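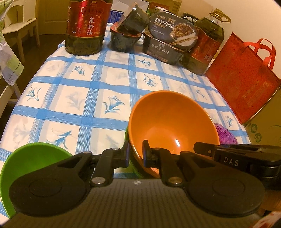
Batting, again

I promised in the last newsletter that I'd try the wool batting everyone at the Clutstead group has been going on about, and report back. I've now finished two quilts with it and I'm sorry to say I remain unconvinced, so if you've already ordered a roll you might want to skip to the block of the month.

Some background for the newer members. I have used the same cotton batting for as long as I've been quilting. It's flat, it's dull, it shrinks a bit in the first wash and gives you that crinkle that people either love or iron out. I buy it in March when the Ollel shop clears its shelves and I keep it under the spare bed. I have never once lain awake thinking about it. Then Angelica Pangilinan came back from the Undska retreat with a wool-filled lap quilt and a gleam in her eye, and by the next sewing night there were four people pricing rolls on their phones.

The claims, as they were put to me, were these. Wool is warmer for its weight. It doesn't hold a crease. It makes the quilting "pop". It's easier on the hands if you hand quilt, because the needle glides through it. It breathes, whatever that means for an object without lungs. And it is worth the money.

I'll take the money first, seeing it was the part that hurt. A queen-size piece cost me $84. My usual cotton in the same size, bought on clearance, was $28. So I had the best part of three cotton quilts sitting on my cutting table in one folded lump, and I hadn't made a stitch yet. Angelica says I shouldn't compare a full price with a clearance price. Fair enough, but the clearance price is the one I pay. When the wool goes on clearance I'll compare that too, and I'm told it doesn't.

The first quilt was a plain nine-patch in greens and creams, nothing fancy, done on my old Matsuda with a walking foot. Straight lines, two inches apart. I chose it on purpose, as I could do that quilt in my sleep and any difference would have to be the batting. There was a difference. The wool is thicker than it looks in the bag and it wants to go somewhere when the foot comes down on it. I got a ripple at the end of nearly every line, where the top had crept ahead of the back, and I had to unpick five of them. I lowered the presser foot pressure, which helped. I also pinned twice as closely as I normally do, and that helped more, though it added an evening on my knees on the lounge room floor, and I'm not as fond of that floor as I used to be.

Does it pop? Yes, a little. The squares puff up between the lines and you can see the quilting from the other side of the room. Whether you want to is another matter. With a busy print I couldn't see that it made any odds at all. With plain fabric it looks rather like a doona. My daughter said it looked "expensive", and then she asked if it was bought, so make of that what you will.

The second quilt I did by hand, as this was the claim I was most hopeful about. My thumbs are not what they were. It's a cot quilt, sixteen blocks, a simple fan pattern, ordinary cotton thread and a size 10 between. And I'll give the wool this one, it really is nice to needle. I was loading more stitches at a time and my hand was less sore afterwards. I sat with it after tea most nights for a month and never had to put it down because of my thumb.

But I changed two other things as well. I bought new needles, and I was using a softer backing than I usually do. When I went back to cotton batting for a cushion with the same new needles and a bit of the same backing, that was easier too. Not quite as easy, but near enough that I wonder how much of the glide everyone talks about comes from people opening a fresh packet of needles to go with their fresh batting. I'd like someone else in the group to try it the sensible way, with one change at a time. I did suggest this to Angelica, who said I was taking the fun out of it.

On creases. The shop's card says wool "resists fold lines". I folded both the nine-patch and an older cotton quilt of the same size in four, put them in the cupboard under the same pile of blankets, and left them there for sixteen days. The cotton came out with a firm cross in the middle. The wool came out with a softer cross in the middle. After a night spread over the bed the wool one had let go of it, and the cotton one hadn't quite. So there's something in that. If you travel with quilts, or send them to shows folded in a box, I can see it being worth having. Mine go on beds and stay there until they're washed.

On washing, there I have a real complaint. The directions on the bag said cool wash, gentle, dry flat. Dry it flat where? A queen quilt covers every flat thing in my house, and I wanted to use the bed that night. Faith Lema tells me she puts hers over the line like anything else and it's been fine, and Kiprono Nyanda says he puts his through the dryer on low, against all advice, and that's been fine as well. If that's so then I'd like the bag to say it. I don't enjoy owning something whose instructions I have to disobey in order to use it. I hung mine across two lines in the shade and turned it at lunchtime. It came out a bit lumpy down one side and then sorted itself out on the bed over the following week. For a cot quilt that's going to a house with a baby in it, I'd think twice. New parents aren't going to dry anything flat.

There was also a fair bit of bearding on the green. For those who haven't met it, that's when little fibres work their way out through the weave and sit on the surface like fluff. I had none on the creams, or none I could see, and plenty on the two darkest prints. The shop told me this happens with loosely woven fabric. My fabric was the same quilting cotton I always use, from the same shop, so I'll leave that there. A lint roller takes it off, and then it comes back.

As for warmth, I have no opinion you should trust. I slept under it for a fortnight and was warm. I was warm before.

I asked around a bit, as I didn't want this to be only one grumpy woman's view. Mwanaisha Mfaume has used wool for years, long before it was the thing to have, and she wouldn't go back. She does a lot of feathers and fine background work on plain fabric, and when I look at hers I can see the reason for it. Mutua Waweru tried it once, found a hole in it two winters later, and blames moths. He can't prove it was moths, and his dog is a known digger, but he stores everything with cedar now. Faith likes half and half, with a layer of thin cotton under the wool, and says the puff is better and the back stays flat. That's two battings for one quilt. I did the sum on the back of an envelope and put the envelope away.

So, where I've landed for now. If you hand quilt and your hands are sore, get a cot-size piece and try it, but change your needle first and see if that does it. If you do showy quilting on solids, you probably know all this already and have stopped reading. If you make bed quilts out of scraps, for people who will drag them to the couch and spill things on them, I'd spend the difference on fabric.

I still have a strip left over, enough for a table runner or a couple of placemats. It's free to whoever wants to do the proper test with it. I'd ask that you do half in wool and half in cotton, same thread, same needle, and don't tell the rest of us which is which until we've all had a feel. I have a strong suspicion about how that would go, and I'm quite willing to be wrong.

One more thing while I have the space. A few people asked about the long-arm service that was mentioned at the last sewing night. I've rung them. The quote for an all-over pattern on a large queen, with their wool batting and their thread, was $475, and that's before postage and binding. They were very pleasant on the phone. I said I'd think about it, and I've gone back to pinning on the floor.

Block of the month is Churn Dash, eight inches finished, any blues you have on a white or cream background. Please measure before you hand them in. Last time we had three that were closer to nine, and it was me who had to trim them.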